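Week nine of collecting

May 5, 2022

I said in March that I'd write up how the collecting for Cluta goes, so I'm doing it over lunch. The goal for this table is 346 usable demonstrations. We had 129 when I came in this morning.

A session starts with both handhelds seated against the front of the base. I hold them still there before every batch so that each recording begins from the same pose. Then I lift off, do the motion, come back, and start again. My limit is 30 in a row. After that my wrists get lazy and the motions all come out the same.

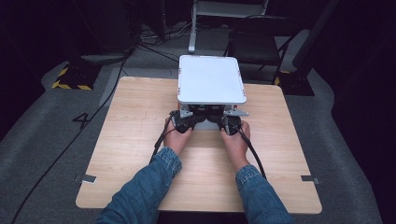

Ferenc Bárány thinks same is fine, and that a model fed on my bad habits will at least be consistent. We have had this argument since the Lurel set. My view is that it needs to see slow grasps, crooked approaches and a few recoveries, or it falls apart the first time something is an inch off.

Botond Szekeres reviews the files at Usanstead and throws out anything with a dropped cable or a long pause. He cut 60 of mine last month. I looked through them and agreed with most.

The other thing on my list is the grip pads. Both are fraying along the edges, and the right one is worse, with a big flap peeling off at the corner. A torn pad changes how the fingers hold things, and I don't want that mixed into the second half of the set. I'll glue on new ones before the next batch. 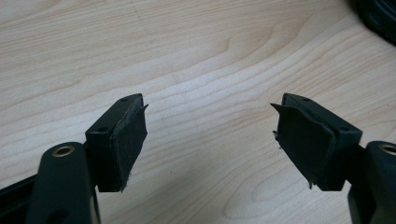
Still to do

Relabel the files from the Erdős folder. Ask Botond if failed grasps should get their own tag. Order more pad material.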